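Chapter 7
When the Gripper Loses Its Place: Tracking Faults in Hand-Held Tools
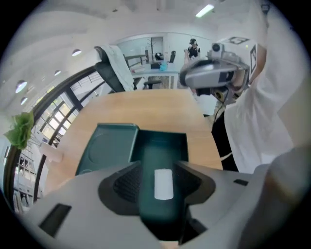 Figure 7.1 A hand-held gripper seen through its own wide-angle lens, with a second gripper raised at the right. Note the square marker tags on the second device.

In October, a small automation firm called Gonden delivered a packing arm to a warehouse operated by Merrick. The arm had been taught by people. Workers carried hand-held grippers through the packing motions, the grippers recorded where they were and how far their jaws were open, and software turned those recordings into motions for the arm. The collection project had its own name, Virklow, and it produced 390 recordings that passed the checks in use at the time.

On its first morning at the warehouse the arm picked up a carton, moved it toward the shelf, and drove it into the shelf's upright. The carton was crushed and the jaw on the arm was bent. The operator pressed the emergency stop, and no one was hurt. The arm was restarted that afternoon at reduced speed and did nearly the same thing again.

The first explanation offered was a bad motor. It was wrong. The motors, the brakes and the arm's own position sensors all tested within limits. The arm had gone where its instructions sent it. The fault was in the recordings, and it had been there for weeks before the arm was switched on.

This chapter follows that fault from its source to the bent jaw. Chapter 6 dealt with failures inside a machine, such as worn gears and loose connectors. Here we look at failures in the information a machine is given. They are harder to find. A worn gear makes noise. A bad recording plays back as smoothly as a good one.

7.1 How a position gets lost

A hand-held gripper has no fixed base. An arm bolted to the floor can work out where its jaw is by adding up the angles of its joints, but a tool carried in the hand needs some outside reference. The grippers used in the Virklow work relied on two. A camera compared each view of the room with the one before it and estimated how the tool had moved. Printed marker tags gave a second check whenever they could be read clearly.

Both methods depend on what the camera sees. Glass walls, bright windows and plain white surfaces give it little to hold on to. People walking past can be mistaken for movement of the tool itself. A cable that catches on a table edge can jerk the tool faster than the camera can follow. In any of these cases the estimate may slip, and the software may continue from the wrong place without a warning.

In the Gonden case, 19 recordings contained a slip of this kind. The largest was 35 millimeters. The clearance between the carton and the shelf upright was smaller than that. All the slipped recordings came from the part of the job in which the carton is carried to the shelf, so the errors did not average out. They pulled the arm in one direction, toward the upright.

7.2 Why the checks missed it

Each recording was checked for length, for missing data and for sudden jumps. The jump test compared each position with the one just before it. A slip spread over many small steps never crossed the limit, and the recording passed.

A second check would have caught the problem. At the end of every recording the worker returned the gripper to a marked spot on the table. The starting and ending positions should have matched closely. The numbers were stored in every file, but no step in the procedure called for comparing them.

The repair took 3 steps. The start and end positions of all the recordings were compared, and those that disagreed were set aside. The carrying motions were recorded again. The arm was then run at low speed with an empty carton before it was returned to regular work. A new written procedure, filed under the name Brirnodero, now requires the position comparison at the end of each session.

7.3 Safety during collection

People collecting recordings work close together with tools in their hands and their attention on the task. Injuries are usually minor: pinched fingers, a tool swung into a coworker, a trip over a cable. Keep fingers clear of the jaws while the tool is being tested. Route cables away from walking paths. Before raising a gripper above shoulder height, look to both sides.

Terms used in this chapter

Drift: a slow growth of error in an estimated position.
Slip: a loss of correct position over a short period.
Marker tag: a printed pattern of known size that a camera can use to find its own position.
Closing error: the difference between the starting and ending positions of a tool that has been returned to the same spot.

Before you read on

Find the test limits for a tool or machine you have used. Write down one kind of error that would stay under those limits, and how large it could grow in an hour of work. You will need your answer for the exercise at the end of Section 7.4.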